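Filed under: Mobile / Tools / Datasets

# kimaro-strings

Text resources extracted from companion app packages, with labels for unreleased or dormant features. Maintained by the Zirkari project.

## Summary

Companion apps for wearables often ship with text for features that are not switched on yet. This dataset collects those strings from 141 package builds of companion apps and marks each string as live, dormant or removed. It is meant for people who study how features move from code to release, and for testing tools that diff one build against the next.

The packages themselves are not included. Only resource names, string values and labels are distributed.

## Contents

- `strings.tsv` – one row per string per build
- `builds.tsv` – build key, version code, minimum SDK level, locale list
- `labels.tsv` – label, labeler key, confidence
- `tools/` – the extraction and diff scripts

All files are UTF-8 with Unix line endings. Tabs inside string values are written as `\t`. Plural forms are split into separate rows and share a `group` value.

## Fields in strings.tsv

`build` – key into builds.tsv
`name` – resource name as found in the package
`value` – default locale value, with markup kept
`group` – empty except for plurals and arrays
`refs` – number of references found in layouts and bytecode

A `refs` value of zero does not prove that a string is dormant. Names built at run time are not resolved by the scanner. Builds processed with name shortening keep their values, but `name` may be a single letter.

## Extraction

Run from the top folder:

 python tools/extract.py --in packages/ --out work/
 python tools/diff.py work/ --by version_code

The scripts need a resource decoder on the path. Split packages must be merged first; Atular handles this, and its output folder can be passed straight to `--in`. The diff step reads every build into memory. On large sets use `--chunk 100`.

## Labels

Each string was labeled by two people working apart. Where they disagreed, the row carries both labels and a confidence of `low`. No third pass was made. Rows are labeled against the build they come from, so the same string can be dormant in one build and live in the next.

A string is `live` if it can be reached from a screen with default settings. It is `dormant` if it is present but behind a flag, or has no path to it. It is `removed` if it was in the previous build and is now gone. The `removed` rows are added by the diff script and have an empty `refs` field.

## Known problems

- Locale lists are incomplete for builds that load languages on demand.
- Strings from bundled libraries are filtered by name prefix. About 100 library strings got through and are still in the July release.
- Version codes are not always in release order. Sort by `seq` in builds.tsv instead.
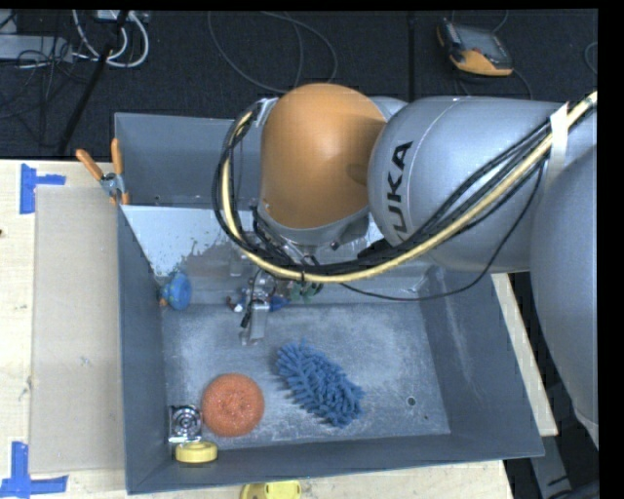
Norbert Barta wrote on the list that the `dormant` label covers two different cases, text behind a flag and text left over from a deleted screen, and he asked for separate values. The change is planned for the next schema. Until then, the `refs` field gives a weak hint: leftover text mostly has zero references, while flagged text mostly has at least one.

## Changes

- July: plural rows split, `group` added, `seq` added to builds.tsv
- Earlier: first public set, no labels

## License and contact

Scripts are under the MIT license. Labels may be reused with credit to Zirkari, Flomville. String values remain the property of their publishers; removal requests go through the issue tracker and should list the build key and resource name.

This site uses cookies to remember your settings and measure traffic. Accept | Manage cookies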